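Grultimitz Robotics Club – bench safety check, arm table
Room: Czarnecka workshop, back bench
Date: 11/01/2018
Task on the bench: Clasten Cup, "lay the table" round
Filled in before power up, comments added as we went. Sorry for the handwriting, typed up in a hurry after.
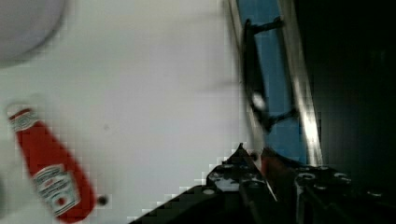
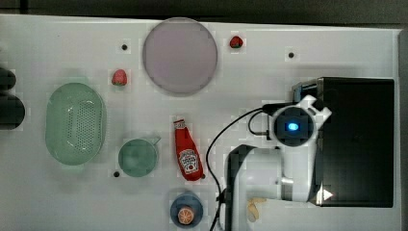
Wrist view first, then the bench from overhead. Ketchup bottle on its side in both.

1. BENCH AND SURROUNDINGS

Table bolted and level – OK
Mounting holes in top clear, no stray screws – OK. Check again if anybody has moved the base
Walkway behind arm taped off, 70 cm – OK, tape lifting at one corner, redo
Floor clear of bags – NO at first check, moved, now OK
Drinks off the bench – OK

2. ARM

Base clamps tight – OK
Joints move freely by hand, power off – OK. Slight click on one, same as in July, not worse. Keep an eye
Gripper finger screws – one a quarter turn loose. Tightened. Add to the weekly list pls
Finger faces clean – wiped
Speed limit set – was 300 mm/s, should be half that for juniors. Changed. Who put it up??
Payload setting – not checked, ran out of time

3. CABLES

Plugs fully home – OK
Cable sheath, no nicks – OK
Slack – COMMENT. Black cable loops out over the tabletop past the blue plate. Ok for slow moves but it can catch on props. Clip it back along the arm before the full run, leave enough for the wrist to turn
Extension lead not daisy chained – OK

4. EMERGENCY STOP

Button within reach of driver – OK
Tested, arm stops – tested 2 times, OK both
Second person knows where it is – told them, then asked them to point. Fine
Reset done by team leader only – remind everyone

5. PROPS

No glass, no real knives – OK
Squeeze bottle cap shut – OK, pressed it, nothing came out
Strawberries, plates, colander, measuring cup – no cracks or sharp edges
Small items kept out from under the arm – COMMENT. Small beige thing by the gripper. Move it before homing, arm down = power off first, no reaching in
Start positions marked – not yet. Bostarska team want to use pencil, fine, no tape on the top

6. PEOPLE

Hair tied, sleeves up, lanyards off – OK after second reminder
Glasses on – OK
One driver, one on the stop, rest behind tape – OK
First aid box – plasters low, reorder

RESULT
Pass for slow runs only. Full speed not alowed until the cable is clipped and payload checked.
Log sheet no. 995, copy in the red folder.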